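08/07/2020

The annual clearing of the sample preparation room at Irer has been completed, and I am setting down a record of it on this page, as I have done for the reading room and the map store in earlier entries. Readers who follow this blog for matters of shelving and storage may find the particulars useful. Others are invited to wait for the October entry, which will return to bookbinding.

The room had been in continuous use for 16 months without a proper review of its contents. In that time the bench had become the customary place to set down anything that did not have a shelf. My colleague Kobina Kwofie and I agreed at the outset that the bench should be treated as a working surface only, and that every item on it would have to be justified or removed. We allowed 3 days for the work and used all of them.

The first day was given over to the inventory. The list ran to 155 entries, a figure that surprised us both, and a good number of those entries were duplicates bought because the originals could not be found. Adapters were the worst offenders. Labels from Balogh, our former supplier, were still fixed to containers that had been refilled many times with other things, and these were stripped and replaced.

The second day was spent on disposal and relocation. Items belonging to other departments were returned with a signed slip. Items of uncertain ownership were placed on a cart in the corridor for the remainder of the day, and whatever was still there by closing time was moved to the Kelari store across the courtyard. I received two complaints concerning this procedure – both were settled by a short walk.

On the third day the bench was wiped from end to end, and the pieces that were to remain were put back.
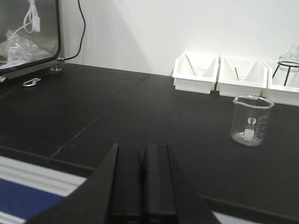 *The black bench, with the three white trays along the wall and the glass-fronted enclosure at the left.*

The divided trays were a matter of some discussion. Kobina preferred lidded boxes, on the grounds that they stack. My own view was that a lid encourages people to forget what is beneath it, and that an open tray with a divider obliges the user to make at least one decision about where a thing belongs. The trays were retained, and their place is at the back of the bench.

The plastic bags in the enclosure are still awaiting a decision. They are clean, they are clear, and they are used often enough that I am reluctant to send them to the store. They do not, however, fold well, and a heap of them gives the impression of neglect even where none exists. A narrow dispenser has been requested from Satier. Until it arrives, the bags will remain where they are.

The small silver hook in front of the enclosure has also been left out for the present. A hook of this kind is easily lost in a drawer, and I intend to find it a fixed position on the side wall.

Users of the room are asked to observe the following:

- Return shared tools to the cabinet before leaving.
- Do not write on the trays. Paper labels are kept in the top drawer.
- Report breakages in the bound register, with initials.

A further inspection of the room will take place in 20 days, and the inventory will be posted inside the cabinet door before then. Corrections to it may be left in my pigeonhole in writing.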